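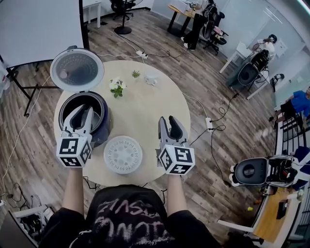 Surely it is just the water, was the first reply in the margin of the last entry, in green pencil and unsigned. Fine. The water has been accused before, mostly by people who like soft water. I spent the month of May finding out whether green pencil had a point.

Home | Notebook | Glazes | Dye room | Wants list | Contact

May, morning

Wheat paste, batch again. For anyone joining us from the dye room: the paste for the book-cloth keeps going lumpy on day two and sour on day three, and the cloth we back with it has bubbles in it that look like a skin complaint. The Skadville order is for 40 case-bound notebooks in gray cloth and they would like them flat. I said this was reasonable before I had thought about it.

Set up two pots. Pot A with tap water, Pot B with the distilled stuff from the shelf. Same flour, same pan, same spoon, same bad temper. Flour slaked cold for 30 minutes, then heated slowly and stirred until it went from milk to something you could hang a poster with.

Result, straight off the stove: identical. I rubbed both between finger and thumb, and then asked a colleague to do it with eyes shut. Colleague preferred A, then preferred B, then asked to go back to work.

Both through the horsehair sieve once. Lids on, into the cool cupboard.

Next day, 9:15

A is lumpy. B is lumpy. Green pencil, please note.

Pushed both through the sieve a second time and got them smooth, but thin, and thin paste strikes through the cloth and leaves a shine on the good side. Backed one strip from each anyway. Both struck through. B was a little worse, if anything, and it had cost money.
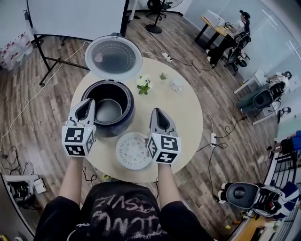
Sour smell starting by late afternoon in both, so the cupboard is not as cool as the sign on the cupboard says. Put a thermometer in there and shut the door on it. Forgot it. Will look tomorrow.

Now the flour. The old bag was Clurnik and the new one is Nodon, changed over sometime in the winter when the Clurnik ran out and whoever did the shopping bought what was there (me). I had written this down nowhere. I found it out from the bottom of the bin, where an inch of the old flour was still sitting under the new, so for months we have been scooping from one brand and blaming the plumbing.

Nodon feels coarser. Made Pot C with what I could scrape up of the Clurnik, enough for a teacup. Stirred it, sieved it, covered it with a wet cloth in place of a lid.

Day after, before lunch

C is smooth. It may be the flour or it may be the wet cloth, and having changed both at once I have only myself to thank. A skin had formed on A and B under their lids, and stirring that in would make lumps out of anything. Pot D, then: Nodon flour, wet cloth. Should have been Pot A.

Backed a test piece with C on the Dimaculangan mulberry tissue, brushed out from the center, dabbed down, onto the drying board with the edges pasted. No bubbles when I left it. Grain is running the right way too, which I checked twice after the business with the ledger covers.

To do:
- Pot D
- get thermometer out of cupboard
- wash sieve properly, there is old paste in the rim
- date the flour bin
- tell green pencil, politely

Print this entry | E-mail this entry

Contact the bindery | Copyright the bindery and its contributors | Back to top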